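Sorting Shapes on a Grid

A grid is a set of squares made by lines that cross. You can make one on a table with brown paper and colored tape. Lay the paper flat first. Then put down the strips going one way, and the strips going the other way on top.

Now pick a few small things with different shapes. A curve is a line that bends. A block has straight sides and corners. 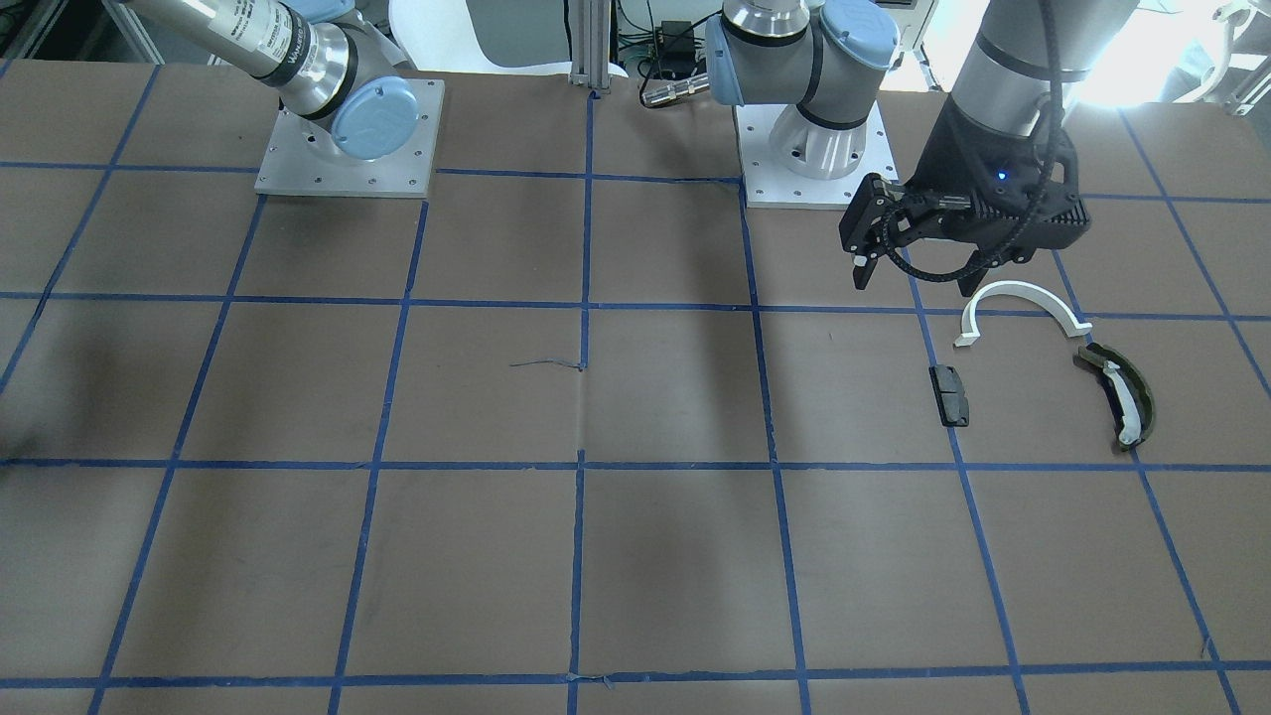 Each square has a row and a column. Rows go across and columns go up and down. If you say "row two, column three," a friend can find the right square without any pointing. Try moving one piece and saying its new place out loud. Long pieces may lie across two squares, so name both.

Print this page | E-mail this page

Contact Chambi | © 2023 Chambi | Back to top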